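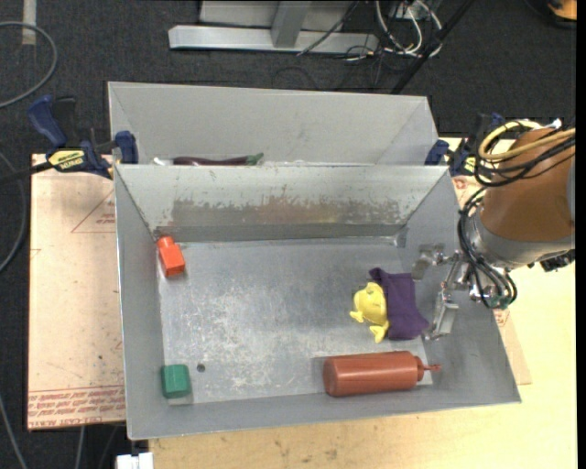
gbailly_shop
Third attempt at the two-bin sorter, and I want somebody to talk me out of it or tell me what I'm missing. The goal is modest: things go in the front bin, the arm picks them out one at a time and drops them in the back bin. The bins are metal, held together where they meet with a clamp on each side, and the whole business sits on a wooden tabletop over carpet. Rigid stuff I'm fairly comfortable with. The little green block in the corner and the squeeze bottle on its side are shapes I can at least reason about. What I don't believe in is the purple cloth with the yellow toy lying against it. Two stiff metal fingers and a piece of fabric on a slick floor, I just don't see it. Everyone at the shop says "the software will figure it out." Will it? The planner is the Larinon one, the free version, and the arm is secondhand.

Last full run was 200 tries over an evening. It dropped 49 of them, and I'd guess the cloth was in most of those, but I didn't log by object, so don't ask.

Posted 24/04/2020

augustina_a
You ran 200 tries and didn't log by object? Then you don't know that the cloth is the problem. You know you dislike the cloth.

gbailly_shop
Fair. I do dislike the cloth.

kang_sh
I'll be the grump. Why a two-finger gripper at all? Put a suction cup on for the hard stuff and stop there. I've watched people burn a whole winter trying to make one hand do everything because a video made it look easy. The videos are picked from the best ten minutes of a month.

And look at the wear on that back wall. The finish is gone in a wide band. I don't know what did that, but if it's your fingers dragging on the way out, your height is off and none of your numbers mean anything until that's fixed.

gbailly_shop
The bins came used. They were scuffed up when I got them, floor and wall both. Can't promise I haven't added to it.

kang_sh
So you can't tell your damage from the last guy's damage. Hit the wall with a strip of masking tape before the next run. If the tape is torn up after, there's your answer, and it cost you nothing.

aba_mensah
Suction won't hold that cloth either, Shaohua. It pulls air right through. We tried it on shop rags at our place with a Gavalas cup, the soft kind with the bellows, and it let go every single time somebody opened the door and bumped the table. Fingers are the right call for fabric. You pinch a fold. The cloth already has a folded corner, so go for that one and leave the flat part alone.

kang_sh
Sure, pinch a fold. And who finds the fold? His camera? On dark purple?

aba_mensah
Mine finds them okay. Not great. Okay.

kang_sh
"Okay" is doing a lot of lifting there. More than the gripper.

seulgi_b
I have a different complaint. Why are you clamping the bins to each other? A clamp holds bin to bin. What's holding both bins to the table? If the arm shoves the front one, the whole pair moves together and your drop point moves with it. You'd never notice, since they still line up with each other. I had this exact thing with a pair of plastic tubs and spent a week blaming the calibration.

gbailly_shop
Huh. I push on it by hand and it feels solid.

seulgi_b
By hand isn't a test. Draw a pencil line on the table along the edge of the front bin. Run it for an hour. Look at the line.

augustina_a
Seconding the pencil line. Also please keep a tally sheet next to the machine, one row per object. You don't need a database. When I hear "the software will figure it out" I want to know what it's supposed to figure it out from.

kitden_dan
Not to sound like an ad (I do weekends at Kitden, so discount this as you like) but rubber finger pads would help with both the bottle and the cloth. Bare metal on smooth plastic is asking for it.

kang_sh
Discounted.

kitden_dan
You can cut them from a bike tube, I don't care where you buy them.

aba_mensah
Bike tube works but it leaves black marks on light stuff and the glue gives up in the heat. I went through 2 sets before I switched to the stick-on foot pads they sell for chair legs. Those gave up too, only slower.

gbailly_shop
OK so here's where I am. Tape on the wall, pencil line, tally sheet. Pads maybe. I'm leaving the gripper as is, Shaohua, because I already own it and I don't own a pump.

kang_sh
That's the first reason in this thread I fully believe.

One more thing and then I'll quit. What is this for? If it's for fun, great, ignore me. But you said in your November post that you wanted it to sort the donation toys for the shop sale. A kid could do that whole job in an afternoon for pizza. You've been at it since before then.

gbailly_shop
It started as the donation thing. I'd be lying if I said it was still the donation thing.

seulgi_b
Then drop the cloth for now! Get the hard toys to where you trust them, with a count you can show, and put the cloth back in last. Mixing it all together from day one means each failure looks like every other failure.

aba_mensah
I disagree with that pretty strongly. If you tune on hard toys only, you'll end up with settings that are great for hard toys, fast and with too much squeeze, and you'll start over when the fabric comes back. Keep it all in from the start and live with ugly numbers.

seulgi_b
Ugly numbers he didn't write down.

aba_mensah
Well, he's going to now.

augustina_a
You could both be right, depending on whether he changes the speed and the squeeze per object. Gwenaël, do you? Or is it one setting for everything?

gbailly_shop
One setting. The free version of Larinon doesn't let you save more than one grip profile. There's a workaround on the Ukell board, but it's 3 pages of people telling each other it doesn't work.

augustina_a
Then I side with Aba. With one setting, you tune on the full mix or you're fooling yourself.

kang_sh
With one setting, I'd say sell the arm. But I said I'd quit.

gbailly_shop
Update. Put the tape up and drew the line, then ran it for an hour before supper. Tape has one long scrape, low down on the right side. Pencil line is off by the width of the pencil. So Seul-gi gets half a point and Shaohua gets half a point, and I still can't say a thing about the cloth, because it spent most of the hour wadded up under the yellow toy and the arm kept choosing other stuff.

seulgi_b
A pencil width in an hour is not half a point. Multiply that by an evening.

kang_sh
Low on the right is where I'd check the wrist hoses too. If they pull tight when it reaches over that side, they'll tug the hand down. Do you have slack there?

gbailly_shop
There's a loop. I thought it was enough. Will look tomorrow with the arm parked all the way across the bin.

aba_mensah
Did the tally sheet happen?

gbailly_shop
It's taped to the table. It has the headings on it.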